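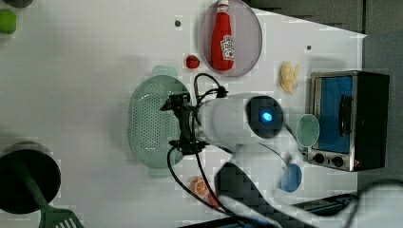
## Wk 3: what's a kitchen thing worth? (use value, price, sentiment)

Notes for the Thursday group. Debora Marras taking the seminar, I'm only doing the lecture bit. Read the Campbell handout first if you haven't, the short one, not the reader.

Start from last week. We said a household is an economic unit even when no money moves inside it. Cooking, washing up, mending. Most of you were happy with that for cooking and less happy for mending, fair enough, will come back to it.

Today: the objects. Colander, pan, bread knife, the drawer of bits. How do we value them and who's asking.

### Ways of putting a figure on it

- **Replacement cost.** What you'd pay in the shop tomorrow. Insurers like it. Easy to look up, ignores wear.
- **Resale.** What a stranger would give you for it. For nearly all kitchenware this is tiny. Car boot prices. A good saucepan drops the moment it's been on a hob.
- **Use value.** What it does for you over its life. Hard to measure. A tin opener used every day vs a fish kettle used once at a wedding.

Note the gap between the first and the second. Big gap = strong reason to keep things, even things you don't much like. This is half the explanation for full cupboards. The other half is sentiment, see below.

Don't confuse use value with how *often* a thing is used. Fire blanket. Never used, hopefully, still worth having. Someone always puts this wrong in the essay.

### Probate inventories

Main source for the early period. Made after a death, usually by neighbours, listing moveable goods room by room. Kitchen or "hall" lists are often the longest.

Things to watch for:

- Appraisers lumped things. "Other small trifles" could hide a whole shelf. So absence from the list is NOT absence from the house.
- Metal is valued by weight quite a lot of the time. Pewter, brass. The shape hardly matters, it's the stuff it's made of. Compare with now, nobody weighs a frying pan before buying it.
- Wood and earthenware under-recorded. Cheap, breakable, not worth the ink.
- Poor households mostly missing altogether. Bias upwards, every time.
- Married women's goods usually swallowed up in the husband's list. Widows show up much better, so a lot of what we say about women's kitchens is really about widows' kitchens. Remember that when you generalise.

So an inventory is a valuation with a purpose. Settle debts, share out the rest. It doesn't tell you what anyone cooked. It doesn't tell you if they liked the pot.

(Overlap with the Dreltach parish extracts, which are in the shared folder. Handwriting is bad in the middle section, use the typed version.)

### Wear and mending

Tinkers, rivets in china, re-tinning copper. A mended bowl in an inventory is sometimes marked "old" or "cracked" and still given a price. Tells us there was a market for it.

When does mending stop paying? When labour gets dear compared to goods. Work through it on the board:

1. Price of new one.
2. Price of the mend.
3. How much longer the mended one lasts, compared to new.

If the mend costs half of new but gives you a quarter of the life, don't mend. Simple enough. Except people do mend, and then we need either sentiment or a shortage of ready cash to explain it. Cash gets forgotten. Half of new might be all you've got this month.

### Sentiment

Short section, sorry, ran out of time writing this.

Wills are better than inventories here. "My best brass pan to my daughter." Named object, named person. The same pan in the inventory is so many pounds of brass. Same thing, two documents, two sorts of value. If you take one point away take that one.

Modern version: Marras's interviews in Arus and Soston. She asked people to pick the thing they'd save from their own kitchen. Very few picked the most expensive. Rolling pins, a chipped jug, a colander that came from a grandmother's flat. She'll talk through her method in the seminar so come with questions, esp. about whether asking the question changes the anwser.

### For the seminar

- Pick up to 3 objects from your own kitchen. Value each one all of the ways above, then say which figure feels wrong and why.
- Read one Dreltach inventory next to the matching will. What's in the will and missing from the inventory?
- Is "use value" any use to a historian who can't see the thing being used? A paragraph, no more.

Essay titles go up in September with the rest. No extensions via me, ask the office.

Next wk: fuel. Coal, gas, who carried it in. Bring the tables from the begining of the reader.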